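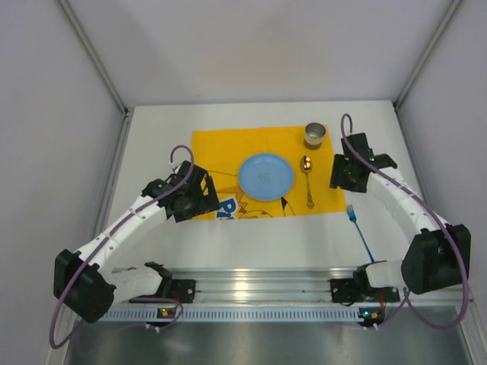 Figure 7.1 A two-arm table-setting cell with both grippers over the placemat. The fork is on the bare tabletop at lower right.

Chapter 7
Looking After a Two-Arm Cell

In this chapter you will learn to:
- carry out a start-of-shift check on a bench cell
- inspect cable loops and decide when a cable needs to be moved or replaced
- check that an arm is still sitting where its mounting plates put it
- reset a work surface so that one run can be compared with the next
- keep a cell log that another person can use

7.1 The cell used in this chapter

Chapters 5 and 6 dealt with a single arm bolted to a pedestal. From here on we work with two arms that share one tabletop. Most of the maintenance jobs are the same, but two arms bring a few new ones. Each arm has to agree with the other about where the table is, and a small shift at one base can show up as a missed grasp on the other side of the table.

The cell in Figure 7.1 is the one we will call the Fladby cell, after the training workshop where the exercises were first run. Both arms are fixed along an aluminium profile rail at the front of the table. Black mounting plates sit beside the shoulders, and the cables run up the outside of each arm to the gripper. The task is table setting, with a plate, a spoon, a fork and a small metal cup.

Igor Kolář, who wrote the original workshop notes, began every course with the power off. We do the same. Nothing in sections 7.2 to 7.4 needs the arms to move.

7.2 Rail and mounting plates

The profile rail is the reference for the whole cell. If an arm is removed for repair, it goes back to the same place on the rail, and that place must be marked before the first bolt is loosened. Scribe a fine line on each side of the plate. Pencil rubs off.

Check the plate fasteners every 40 hours of running. Put a hand on the shoulder joint and try to rock it gently. Any movement you can feel is too much. Tighten the fasteners in a cross pattern, a little at a time, then run the calibration routine from Chapter 6 on both arms - even if only one of them was touched.

7.3 Cables

Look at the purple cables in Figure 7.1. Each one forms a loop above the gripper and another curve out past the elbow. This slack lets the joints turn without pulling on the connectors. A cable that is too short will work its plug out over time. One that is too long can catch on the table edge or on the other arm.

To check a cable, support the forearm and move the elbow slowly by hand through its working range. Watch the loop at both ends of the travel. It should open and close freely and never go tight. Then look at the jacket where it crosses the wrist, as this is where wear tends to start. Flat spots, a shiny patch or a change in colour all go in the log.

Don't fix a loose cable by taping it down near a joint. Move the slack back along the forearm and clip it there.

7.4 Gripper jaws

Wipe the jaws with a dry, lint-free cloth. Crumbs of plastic and fibres from fabric both build up in the notches and change how a thin handle sits. After cleaning, close the jaws on a strip of paper and pull. The paper should drag evenly across the full width.

7.5 Resetting the work surface

A smooth placemat can creep a little with each run. If the program expects the mat to be square to the table and it has turned, the plate and cup positions will be wrong as well. Compare the mat in Figure 7.1 with the tabletop and you will see that it is slightly rotated. Reset it against the corner marks before each block of 20 runs, and put all the tableware back on its start positions, including any piece that was not moved.

Shiny objects need extra care. The bowl of the spoon carries bright and dark reflections, and these change when a lamp is shifted. Record the lamp settings together with the mat position.

Activity 7A
Work in pairs. With the power off, inspect one arm each using sections 7.2 to 7.4, then swap arms and repeat. Compare your notes. Where they differ, go back to the arm together and agree on one entry for the log.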